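Library > Papers > Software Updates > Section 2

Abstract Methods Results References Cite

2. Update Prompts and Plugin Settings

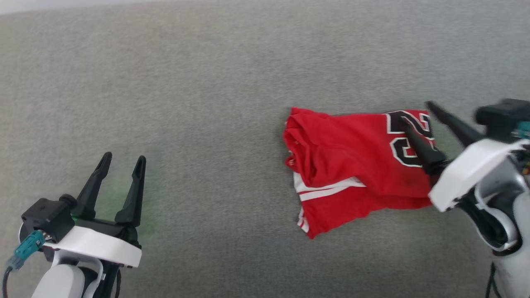 Figure 2. Red jersey on a gray fabric surface.

Does a plugin keep its settings when it is updated from the dashboard? In our tests the settings stayed in place as long as the database table kept its old name.

We installed Fedgate, a form plugin, on 2000 test sites and moved each one through five releases. Settings were exported before and after every step and compared line by line. Vukčević wrote the export script; Milošević checked the mismatches by hand. Two releases renamed a table, and on those the site owner had to run the import tool again – the update screen did not mention it.

The same steps were repeated with Sekia, a gallery plugin that stores its settings in a single row. No table was renamed in that series. Sites with caching turned on showed the old values until the cache was cleared, so we cleared it before each export.

We use cookies to remember your reading preferences. Accept | Settings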